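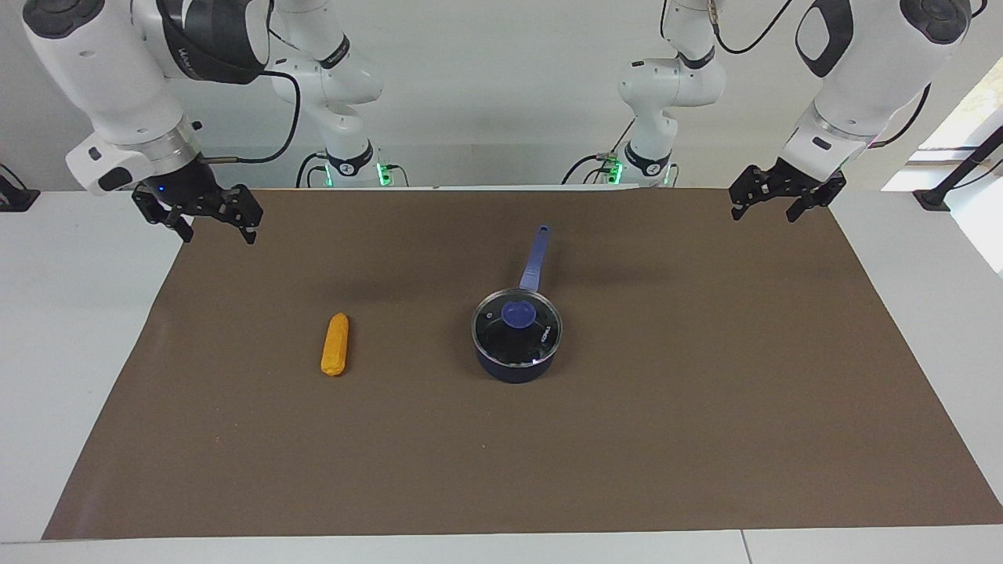

Matonlow Community Kitchen will start its season of corn suppers on Friday, with doors opening at 5 p.m. and the first plates going out half an hour later.

The suppers are held in the kitchen's main room on Mowat Street and run weekly until the local corn is finished. Each sitting has places for 34 people. Tickets can be reserved by phone or at the front desk, and any seats left over will be sold at the door.

The kitchen served 1,329 ears of corn over last year's season, its busiest so far. Most of it came from Vastard Farm, which is supplying the corn again this year. The farm grows a yellow variety that is picked in the morning and brought into town the same day.

There are a few changes for returning guests. The corn used to be boiled in two large stockpots at the back of the room and carried out on trays. Guests at the later tables often got theirs lukewarm, and the kitchen had complaints about it through most of last summer. This year it will be cooked in small batches in lidded saucepans, with a new batch started as each table sits down.

Cooks tried out the method at a practice session in May. A long-handled saucepan with a lid was found to be enough for one cob cut in half, or two if they were short ones. The halves go into boiling water, the lid goes on and the pan comes off the heat after five minutes. Salt is left out of the water and added at the table.

The kitchen has also dropped its printed tablecloths, which were hard to get butter out of. Plain brown coverings will be used on the white tables instead.
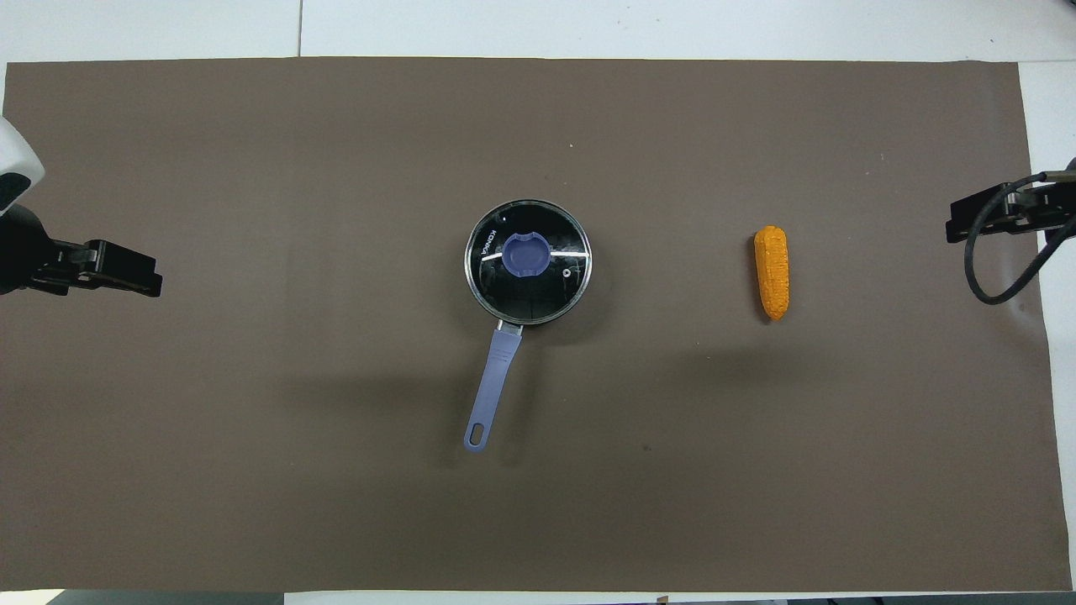
Blair Purves, in a comment left on the kitchen's notice page, welcomed the smaller pans but asked whether the wait between tables would be longer. Last year's corn may have been cool by the time it got to the far end, Purves wrote, but at least everyone ate at once. Purves also asked for the chili butter to come back.

The kitchen replied that the wait should be no more than ten minutes for any table, and that bread and salad will be put out first. Chili butter is on the menu, along with plain and garlic.

Supper is $12 for adults and $5 for children under 12. The price covers corn, bread, salad and a choice of bean stew or roast chicken. Drinks are extra. Guests who want a second ear can ask for one until the last batch goes on at 7:15 p.m.

Anyone with a food allergy should say so when reserving. The stew is made without dairy or nuts, and corn can be served without butter - ask before the plates are brought out.

Parking behind the building is limited while the lot is being resurfaced. The Wondis Avenue lot is a short walk away and is free after 5 p.m. The side entrance has a ramp and will be open all evening.

Husks and cobs will again be collected for compost. Gardeners who would like a bag can leave their names at the front desk and pick it up the following morning between 9 and 11.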